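중고 데스크탑 분해 갤러리

홈 > 작업기록 > 데탑 정리

2020년 9월. 창고 정리하다가 Dell 타워 하나 열었음. 램 쪽이랑 CPU 소켓 위주로 정리. 설명은 짧게, 시간 없음. 급하게 쓰는거라 오타는 나중에 고칠게요.

눕혀놓고 옆판 뗀 상태. 파워, 보드, 드라이브 베이까지 다 보임.
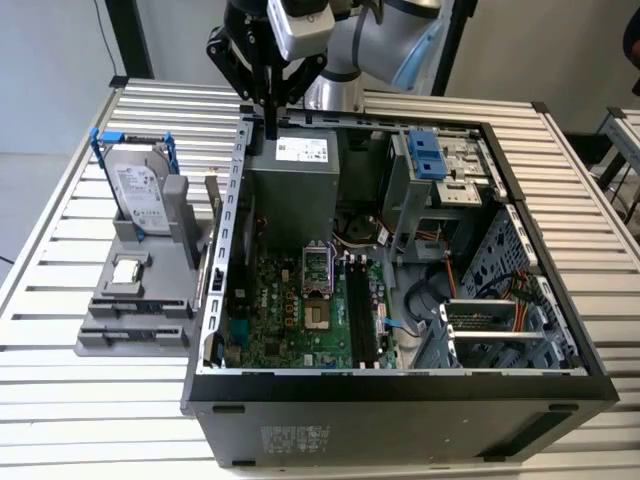 소켓 브라켓 올라가 있음. 두장 다 마찬가지

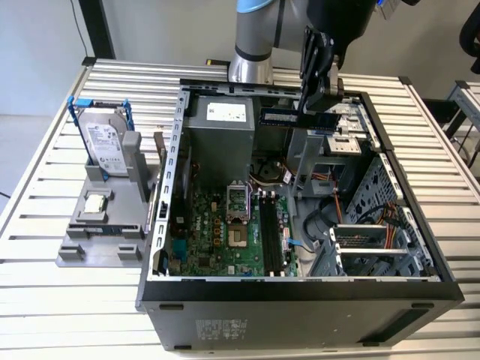 작업 순서 메모. 전원 코드 빼고, 본체 전원 버튼 몇 초 눌러서 잔류 전기 빼고, 눕히고, 옆판. 나사 종류가 섞여 있어서 뚜껑 나사는 따로 담아둘것. 지난 2월에 한번 섞어놨다가 한참 고생함.

램은 양쪽 걸쇠부터 젖히고 똑바로 위로. 비스듬히 당기면 슬롯 상함. 다시 끼울 때는 홈 위치 먼저 맞춰보고, 양끝을 번갈아 누르지 말고 같이 꾹. 딸깍 소리 날때까지. 금색 단자는 손으로 만지지 않기. 만졌으면 지우개 말고 알콜 솜으로.

소켓은 제일 조심. 열어둔채로 오래 두지 말것, 먼지 들어감. 보호 캡 있으면 바로 씌우고 없으면 브라켓이라도 내려놓기. 핀 휘면 끝임. 확대경으로 봐도 펴기 힘들어요. 보드 통째로 부품용으로 감.

케이블은 뽑기 전에 무조건 사진. SATA는 머리 잡고 뽑기, 선 잡고 당기다가 커넥터 깨먹은적 있음. 파워에서 나오는 선은 길어서 베이 쪽으로 몰아놓고 벨크로로 한번 묶어주면 나중에 편함. 케이블 타이는 비추. 또 잘라야되니까.

파워는 절대 안 엽니다. 겉에 먼지만 불어내고 끝. 라벨 용량 적어놓고 다음으로.

드라이브는 트레이째로 분리해서 라벨 붙이기. 데이터 삭제 확인 안 된건 선반에 올리지 마세요. 삭제 끝나면 장부에 체크, 날짜, 이름. 이름 빼먹는 사람 많음.

보관은 Ostuson 선반 16번 칸. 램은 정전기 방지 봉투에 한 장씩, 겹쳐넣지 말기. 보드는 봉투 큰거, 재고 떨어져서 Dzene에 주문 넣어놓음. 장부 번호는 201번 그대로 이어서 씁니다. 보드랑 램은 번호 따로 매길것.

Gintarė Pärn 님이 물어보신 것: 서멀 그리스는 다시 조립할 때 새로 바릅니다. 예전거 남아있으면 알콜로 다 닦고. 많이 바를 필요 없음, 가운데 콩알만큼이면 충분.

Elias Haddadin 님, 남는 옆판이랑 나사통은 Jadley 쪽 상자에 넣어뒀어요. 필요한거 있으면 가져가시고 장부에만 적어주세요.

다음 갤러리는 조립편. 팬 청소랑 케이블 정리까지 같이 올릴 예정인데 언제가 될지는 모르겠슴.

댓글 2 | 목록으로 | 이전 글: Falluvlow 모니터 받침 수리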